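Lotusgate Allotment Society
Minutes of the winter meeting, January 6, 2021 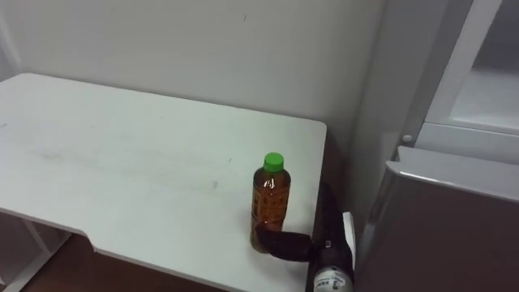 I said I'd do the minutes just this once while Kuo-hua Lau is in the chair, so you'll have to put up with my way of writing them. I can't do the clipped style the old ones were in, and I've left out who proposed and seconded unless it matters. If I've got you wrong, ring me and I'll put it right before these are signed off.

We met by video, as we did in August, and it took a good few minutes to get everybody's sound going. Apologies came from plots 4 and 19, and from Maureen on the Ondberg side, whose broadband was down again.

1. Last minutes

Agreed, with one change. I'd apparently been written down as being "against compost", when what I was against was having the compost delivered to the bottom gate, where no one can get a barrow past the bollard. Kuo-hua has corrected it and initialled the change. Thank you!

2. Water

This took up most of the evening. The bill for the year came to £364, up from £212 the year before, and there was quite a bit of muttering. Part of it is the dry spring (we were all down there every evening, there wasn't much else to do) but Kuo-hua thinks there's a leak somewhere between the second trough and the Liao fence, where the path has stayed boggy right through the autumn. I've lost a welly in it myself.

Derek wants to dig it up ourselves. Several people who remember the last time Derek dug something up would like a plumber. We talked round this for ages and settled on reading the meter last thing one night and again first thing the next morning, with all the taps off. If the number has moved, we get a plumber in. If it hasn't, we've all been too free with the hose and will have to have a different sort of conversation.

I've offered to do the morning reading. Derek is doing the night one. The meter lid sticks, so bring a screwdriver, Derek.

There was also a suggestion of a rota for hoses in the summer, odd plots one evening and even plots the next. I liked this, others very much didn't, and we've left it until we know about the leak.

3. Rents

Plot rent stays at £25 for a full plot and £16 for a half. Kuo-hua had worked out what would happen if we put it up by a couple of pounds, and it would cover the water nicely, but the feeling was that this isn't the year for it. A few people have had their hours cut. If the leak does need a plumber we'll pay for it out of the seed scheme money and look at rents again next winter.

Please pay by bank transfer if you can and put your plot number on it. Last year we had a payment marked "beans" and we still don't know whose it was.

4. Seed order

We're going with Flindo again. The discount is the same as last year as long as the order goes in as one lot, so no sending off your own little one on the side and then asking me to add it afterwards, please. Lists to me by email. Onion sets and seed potatoes are on the same form this time, on the back page, and I nearly missed them.

A long chat here about whether the Flindo parsnips were any good. Half of us had nothing come up at all, and Sheila had a row you could have shown at the county. She sows hers in toilet roll tubes on the windowsill and puts the whole lot in the ground once they've sprouted. I'm going to try it. Jean says it's a waste of time and parsnips want sowing in April and leaving alone.

5. Waiting list

It's longer than it's ever been, and we've had a lot of enquiries through the noticeboard by the gate. Two full plots will be coming up at the end of the month, and the one next to the hedge has been let go rather badly. Kuo-hua asked whether we should split both into halves so four people can start instead of two. I was in two minds, having begun on a half plot and been desperate for more room by my second summer, but most new people do seem to find a full one a shock. Agreed to split the hedge one and leave the other as it is, and see how we get on.

Whoever takes on the hedge halves gets the first three months free in return for clearing the brambles. Derek has offered the loan of his slasher.

6. Bonfires

The people in the new houses at Ondberg Close have written to us, quite a nice letter really, asking whether we could keep fires to after dark and not light them when they've got washing out. This is already our rule! It's on the board. I'm to write back and say sorry and that we'll remind everyone, so please consider yourselves reminded. Dry stuff only, and stay with it till it's out.

7. Anything else

The padlock on the bottom gate has been changed. Ask Kuo-hua for the number, and don't text it round the group.

Someone has left a very good pair of loppers by the third trough, red handles. They're in my shed on plot 11.

Sheila asked about the summer show. None of us could say whether there'll be one, but she'd like people to grow something for it all the same, and the marrow class is staying in whatever Jean thinks of it.

Pete would like his big blue water butt back, no questions asked.

Next meeting will be when we've got the meter readings and the seed lists are in, by video again unless the rules change. Kuo-hua will send the link round.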